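The Skamar two-arm kit: a gallery from our bench

We've had the Skamar two-arm bench kit for a while now and I keep meaning to put the pictures up, so I'm finally getting started on a page for it. It's going to grow. The first one is below, with the bits I get asked about most, and more will go up as I sort through them.

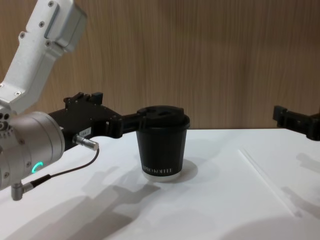 Left gripper on a paper coffee cup, just under the lid. The green ring on the wrist joint is lit.

I love this one. Paper cups are such a good test for a gripper! Squeeze too hard and the wall buckles, too soft and the cup slides through the fingers, and the lid is always ready to pop off if you grab it at the wrong height. We like to go in right below the lid, where the cup is stiffest. A double-walled cup like this is kinder to a beginner than the thin ones from the water cooler (we'll get to those).

A few notes on the gripper, for anybody who's shopping. The cable runs outside, from a connector on the gripper body back to one on the wrist joint. I was grumpy about that when I first unpacked it and I've come around. Swapping fingers or pulling the whole gripper takes me less than 15 minutes, and I don't have to open up the arm to do it. You do want to watch the slack when the wrist turns a long way. I set a soft limit in the software and haven't thought about it again.

The second arm comes in from the right, and its gripper is the same sort of blocky black one. Having two is the whole fun of this kit. Cup passing is the demo that comes loaded, and it's a good place to start, but you can teach your own moves by hand in an afternoon. Push the arm where you want it, save the point, push it to the next one. I had my first two-arm routine saved before dinner, and I'm slow with new software.

What you get from Skamar: both arms, both grippers, the controller, and a set of 5 practice tasks that get harder as you go. The table is up to you. Ours is plain white on top, and I'd pick that again. We get soft shadows from the lights but hardly any glare.

What I'd change: the manual. It's 284 pages and the part on gripping force is buried near the back. Start with that chapter! Then the one on soft limits. The rest can wait until you need it.

I also tried the Plustier finger pads, which are sold separately and fit with no fuss. They're softer and a little grippier on slick plastic. For paper cups I went back to the stock fingers, but for bottles I'd keep the Plustier ones on all day.

We've now done more than 30 different objects with this kit and I still get a kick out of watching it pick up something new. Eggs are next - I have a carton set aside and plenty of paper towels.

Coming to this page: stacking, lids on and off, and the bottle set with the soft pads.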